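Living Alone After a Breakup: What Students Said About Their First Months
Final project report, Relationships and Well-Being seminar
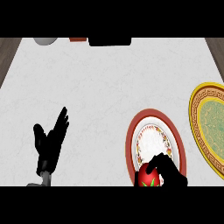
By L. Wickramasinghe
Skadmont College, Department of Social Studies
Submitted in May

Background

I picked this subject after moving out of a shared apartment in my second year. Most of the reading for our seminar dealt with how couples meet or why they separate. Much less of it dealt with the ordinary weeks afterward, when one person has to set up a household for one. I wanted to know what those weeks are like for people my age, and which parts are harder than they expected.

The report covers students who had lived with a partner and then lived alone. It does not cover people who moved back in with parents or into a house with roommates. I had planned to include them, but the interviews were going in too many directions and my instructor suggested I narrow it down.

Method

I put a notice of the project on the Surker Hall bulletin board and in the class newsletter. Of the people who answered, 26 fit the description and filled out a written survey. I then interviewed 13 of them. Each interview lasted under an hour and was held in a study room or by phone. I took notes by hand and did not record anyone. No names were written on the notes, and I left out details that could identify a former partner.

The survey had three parts: daily routines, contact with friends and family, and feelings about being single. The last part had open questions only. In my first draft I used a rating scale there, but the two classmates who tested it said they did not know what a "4" for loneliness was supposed to mean, so I dropped it.

Results

Evenings came up more than anything else. People said the daytime was much the same as before because of classes and work. The change came after dinner, when they were used to talking to someone about the day. Several kept the television on for the sound. One person said she started going to the laundry room late at night since there was usually someone to say hello to.

Food was the second most common topic. Cooking for one was described as boring or wasteful, and many skipped meals in the first month. A few had settled on cooking a large pot of something and freezing portions. Those who invited a friend over to eat on a set night said it helped, mostly by giving them a reason to clean up and buy groceries.

Money was a bigger problem than I had expected. Paying the full rent was the main complaint, followed by deposits and furniture. One person had saved $1,000 before moving and used all of it on the deposit and a mattress. Two said they had stayed in the relationship longer than they wanted to because of the lease.

Contact with friends was mixed. Some people saw their friends more often than before. Others found that most of their friends had been shared with the partner, and it was awkward to decide who would be invited to what. Those who joined something new, such as the Hitik climbing club or an evening class, mentioned that it was a relief to be around people who had never known them as part of a couple.

On being single, the answers changed depending on how long it had been. People in the early weeks wrote about embarrassment, mainly having to tell relatives. People who had been alone for longer wrote about small choices, like what time to go to bed or how to arrange a room. Most did not say they were happier or unhappier overall. They said they were used to it.

Problems With the Study

The group was small and all from one college. People who were doing very badly may not have answered a notice on a bulletin board. Nearly everyone who came to an interview was a woman, and I did not find a good way to fix that in the time I had. I also asked people to remember how they felt months ago, and some of them said they were not sure.

My own experience probably affected which answers I followed up on. In the early interviews I asked too much about rent. After reading my notes I wrote a fixed list of questions and used it for the rest.

Further Work

A second round with the same people next year would show whether the routines they described lasted. I would also ask about pets, which several people raised on their own and which I had left out of the survey. The blank survey form is attached as an appendix.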